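Bundley Community Help
Home & Garden > Composting > Worm bins

Worm bin too wet, bedding compacted, will adding cardboard fix it?

Posted by nassar177
Status: open, 3 replies, 519 views

I have a three-tray worm bin, second-hand, kept in an unheated utility room. It was started in October with a coir block, shredded office paper and a bag of worms. Feed is vegetable peelings, tea leaves and a little crushed eggshell. No citrus, no onion, no cooked food.

For the past few weeks the lower half of the working tray has been a dense, dark layer that smells sour when turned. Liquid drains to the sump, but slowly. The worms are mostly in the top few centimetres or up on the side walls. There are small white mites on the peelings and a lot of condensation under the lid.

I have read that the answer is more "browns", but the advice differs on type and amount. Some pages say shredded paper is enough. Others say paper is the cause of the matting and only corrugated card should be used. I have plenty of both. I would like to know which to add, how much, and whether the existing layer has to come out first.

The room thermometer reads 43 at its lowest overnight (Fahrenheit, it is an old one) and gets up to the mid fifties by day.

Rernlow_Allotments
Member, 20 posts

The sour smell means the lower layer has gone short of air. Paper and card both soak up water. They differ in what happens once they are soaked. Office paper has short fibres and often a filler, and it collapses into a mat. Corrugated card holds its flutes open for some weeks and leaves channels for air. Egg boxes and the cores of kitchen rolls fall between the two.

Use a mix weighted towards card. Paper is still worth having, as it takes up liquid faster at first.

1. Stop feeding. Leave it stopped until the smell has gone.

2. Lift the top few centimetres, with the worms in it, into a bucket. Keep the bucket covered.

3. Loosen the compacted layer with a hand fork. Do not chop it with a trowel, which cuts worms and smears the material. If any part is slimy and holds its shape when squeezed, remove it and put it on an outdoor heap.

4. Get the dry material together before going further, so that the tray is not left open. Tear card along the flutes into pieces two or three fingers wide. Pull the tape and any glossy labels off. Crumple paper loosely and leave it unshredded, as long shreds lie flat and seal. Any basket or tub with holes in the sides will do for storage; a closed bag lets the card pick up damp.
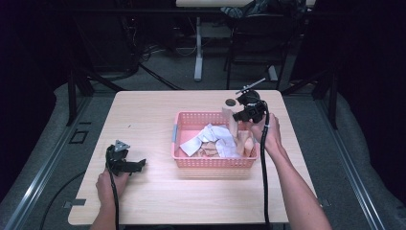
5. Lay card across the bottom of the tray to a depth of two fingers. Return the loosened layer, mixing in dry material a handful at a time. By volume, aim for one part dry to two parts wet. Squeeze a fistful as a check: a drop or two is acceptable, a stream is not.

6. Put the worms and their original bedding back on top. Cover with a single sheet of dry card cut to the size of the tray. Change this sheet when it is sodden.

7. Open the sump tap and leave it open over a jar. A blocked tap is common on second-hand bins. Clear it with a pipe cleaner from the outside.

The mites are a symptom and can be ignored. They fall off in number as the bin dries.

On temperature: at 43 the worms will survive but eat very little. If you have been feeding at a summer rate, the surplus has simply been rotting. Match the feed to what has gone, and do not go by the calendar.

peatfree_dronulier

I just put in a load of torn egg boxes and leave the lid ajar. Works for me. Never bothered measuring. Mine is outside though.

ditchwater

Agree with most of the long reply, with two corrections.

Removing the worms first is optional. If the top layer is healthy, you can set an empty tray on top, bed it with damp card and a small amount of food, and let them move up by themselves. It is slower, but there is less handling. The lower tray can then be dried out separately with its lid off.

Also, the squeeze test tells you about moisture only. A bin can pass it and still be sour. Add a small spoonful of ground eggshell, as fine as you can get it. Crushed pieces are too coarse to do much in the short term. Do not use garden lime, particularly hydrated lime, which will harm the worms.

Condensation under the lid is normal in a cold room. Wipe it off if it is dripping back on to the bedding.

nassar177

Thanks. The tap was blocked. It is now draining into a jar and I have stopped feeding. I will do the bedding as in the first reply, with the eggshell ground up in an old coffee mill. Would the drained liquid be any use on pot plants, or is it too sour?

Rernlow_Allotments

Tip it on the outdoor heap. Liquid from a bin in that state is better kept away from pots.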